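Plorkier Gasano Tabletop Pushing Kit

Price: $1122
Ships in 28 days
Page updated 7/17/26

Hi, and thanks for stopping by! I run Plorkier pretty much by myself, so when you read "we" in the manual, that's me. The Gasano is the kit I wanted when I first got a small arm and had no clue what to do with it after the first weekend of waving it around. It gives your arm a job: pushing blocks on a board and sorting them by color or shape, or into whatever pattern you dream up.

I went with pushing because you can get started with one plain rod on the end of the arm. No fingers to tune, no air line, nothing to pinch. You clamp the pusher on, set your height above the board, and go. (Please do set the height first. I've got a nice long scratch on my own board from the day I skipped it.)

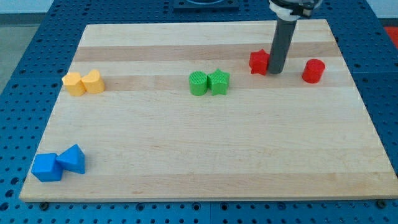
Sorting by color on the maple board, with the pusher down next to the red star.

The blocks come in red, blue, green and yellow, and the shapes are a mix: star, cylinder, cube, triangle, heart and so on. I love the mix, because every shape behaves differently when you shove it. A cube goes fairly straight if you hit the middle of a face. A cylinder wants to roll off around the tip, and the star can catch a point and spin on you - great fun to watch, not so fun to program. Start with the cubes!

What you get:
Maple board
Set of colored plastic blocks
Pusher rod with rounded tip
Clamp collar
Bolts for a perforated table top
Printed manual, 60 pages, with starter layouts

You bring the arm, the table and the camera. The collar fits the Entwistle arm with no changes. If you have something else, send me the width of your last joint before you order and I'll tell you if it'll work.

The starter software is called Filtivier and it's a free download with every kit. It finds the blocks by color, picks the next one to push and logs each move. The June version can replay a run too, so you can go back and see where a push went wrong. I keep 1000 saved pushes from my own bench in there in case you'd like to play with the data before your arm is even plugged in.

A couple of things I get asked a lot. Yes, you can buy extra blocks, just email me the colors and shapes you want. No, the kit won't stack anything, it's strictly a flat-board setup. And keep the lamp off to one side if you can - glare on the yellow ones gave me a lot of bad reads until I moved mine.

Orders go through the form at the bottom of the page. Put your arm model in the notes box, please!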